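The Shelf That Sets the Mood

Jocelyn Bouchard repainted her hallway twice before she worked out what was bothering her. It was the shelves! They were dark, deep and crammed with mail, and they swallowed every bit of light that came through the front door. She swapped them for a pale beige unit one Wednesday in April, and the whole place woke up.

I love a light shelf. Color simply behaves better on it. Put something striped against that soft beige, an orange and white piece, say, or a dark green one with pale stripes, and it sings from across the room (even down on a lower level, where most of us hide the phone chargers). 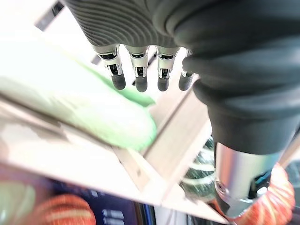
Start with the stripes

Ewurabena Tetteh, who styles rooms for the Ankrah studio, begins with 3 patterned things and adds plain ones slowly. "I want to see the board," she told me. "Leave it some breathing space!"

She also likes mixing textures, a bit of ribbing next to something smooth, and she moves everything along every few weeks. Bouchard has caught the habit too. Her mail now lives in a drawer.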